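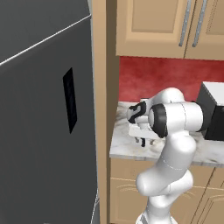 Figure 2. Simulated refrigerator with a dark gray door and a tall, narrow black panel.

3.2 Chain wear under mixed riding

Wear was measured on 33 touring motorcycles kept at the Trorkbridge depot, all with the same 530 chain and steel sprockets. Each machine was ridden on the Plumska loop, which combines a long highway stretch with a gravel climb. Elongation was read over 20 links with the chain under light tension, at the start of the trial and again after every 900 km.

Half of the loop was ridden with panniers loaded. The added load did not change elongation in the first two intervals, but a difference appeared in the third and remained until the trial closed in October. Chains treated with the Maltari wax lubricant stretched less than those treated with oil on the highway stretch. On gravel the order was reversed – the wax held fine grit near the rollers, and cleaning with a brush removed only part of it.

Slack was reset whenever it passed the limit in the owner's manual. Across the whole group, 265 adjustments were logged. Riders who checked slack with the bike on its center stand tended to set the chain too tight, and those readings were corrected with the Katona method before the fit in Section 4. Rear sprocket wear is treated separately.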